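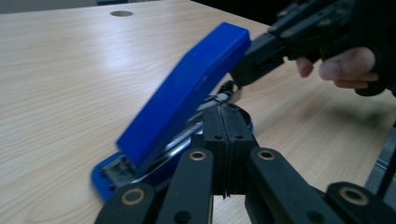 4.2 Do overnight financing charges explain early closing?

Earlier work on retail trading in contracts for difference has tended to assume that clients close share positions early because the overnight charge eats into their return. We are not convinced. The claim rests mostly on surveys, and people asked why they sold will usually name a cost if a cost is on the list of answers.

Our records come from Clevar, a broker based in Drakesbridge, and cover 1,155 accounts that held at least one share position past the daily cut-off. Of these, 493 closed a position within the first week. If the charge were the main driver, closings should bunch up shortly before the cut-off, when waiting a little longer costs another night. Figure 3 plots closings by hour. The bunching is weak, and most of it comes from 109 accounts that traded heavily all day anyway.

Figure 3. Position closings by hour of day, Clevar accounts, first week after opening.

The July fee cut offers a second test. Kováčik argues that holding times grew after the cut and treats this as proof. But the broker also changed its margin rules that month – a point his paper leaves to a footnote – and the two effects can't be pulled apart with the data he had. When we drop the 57 accounts moved to the new margin tier, the growth in holding times shrinks to a level we would not want to defend.

Harju (Hanne Harju, personal communication) suggests that clients may simply not notice the charge, as it is booked on a separate line of the statement. This is plausible, though we have no way to check it here. The Grastisus sample used in Section 5 records statement views and allows a more direct look.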